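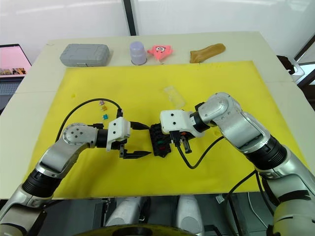 A white desk makes the eyes tired before the book does, one student wrote on our question form, and after reading it we changed the topic of our project. At first we wanted to study only the lamps in the reading rooms. The comment made us think that the surface under the book may be as important as the light above it.

Color of Work Surfaces and Comfort in Reading
Project report, second-year group, Tanasarn College, Pastelberg

1. Background

Most tables in the college are white or cream. They were bought at different times, but always in light colors, as light furniture makes a small room look bigger. In the old building there are still dark brown tables, and many students say they like them, although the rooms there are colder and farther from the bus stop.

In everyday life people often put something on the table when they work: a cloth, a writing pad, a cutting mat. A large yellow mat on a cream-colored tabletop covers most of what the person sees while looking down, so the color of the table itself becomes less important. We wanted to know if students notice such a change and if they prefer it.

2. What we did

We used the small reading room on the second floor of the library. We bought desk mats from Flastorard, a shop near the market, in 3 colors: yellow, gray and dark green. The green ones were from a different maker, Jiviria, and had a slightly rougher surface. We come back to this difference in the part about problems. Some tables stayed without a mat.

The mats were on the tables for two weeks in May. Students could sit where they wanted. When leaving, they could fill in a short form with questions about tired eyes, reflections from the window and how easy it was to find small things like an eraser or a paper clip. We received 92 forms. Of these, 18 had missing answers and we did not use them in the comparison, but we did read their comments.

3. Results

The gray mats got the best answers about tired eyes. Several students wrote that they forgot the mat was there, and we understand it as a good sign. The dark green mats were also liked, mostly in the evening. In the morning some students found the difference between the white paper and the dark mat too strong.

The yellow mats divided the students more than the others. For small dark objects they worked very well. A black pen cap or a black cable is easy to see on yellow, and students who were drawing or repairing something chose these tables again. For long reading the answers were worse. One form said only "too much sun."

The tables without a mat got the most complaints about reflections, but only near the window. On the inner side of the room the bare tables were judged almost the same as the gray ones. We did not expect this.

4. Problems

The biggest problem is that students chose their seats themselves. A student who always sits by the window will judge the mat by the window. We should have moved the mats after the first week, and we discussed it, but the room was full every day before the exams and we did not want to disturb people.

The second problem is the rough surface of the green mats. Two comments said that writing on a single sheet of paper was uncomfortable there. It is possible that some bad marks for green are really marks for the surface.

We also did not measure the light. The light meter we hoped to borrow was in use by another class until the end of the month. On cloudy days the lamps were switched on earlier, normally at four in the afternoon, and our forms do not show who was reading by lamp and who by daylight.

5. What we suggest

For the library we suggest gray mats on the tables by the window, and no change on the inner side. It would be useful to keep a few yellow mats at the desk for students who work with small parts or do paper cutting. The mats should be wiped every Monday, as the yellow ones showed pencil marks very quickly.

If another group continues this work, they should use mats from one maker and write down the time of day on each form. The remaining mats are in the lower cupboard of the reading room, together with the blank forms.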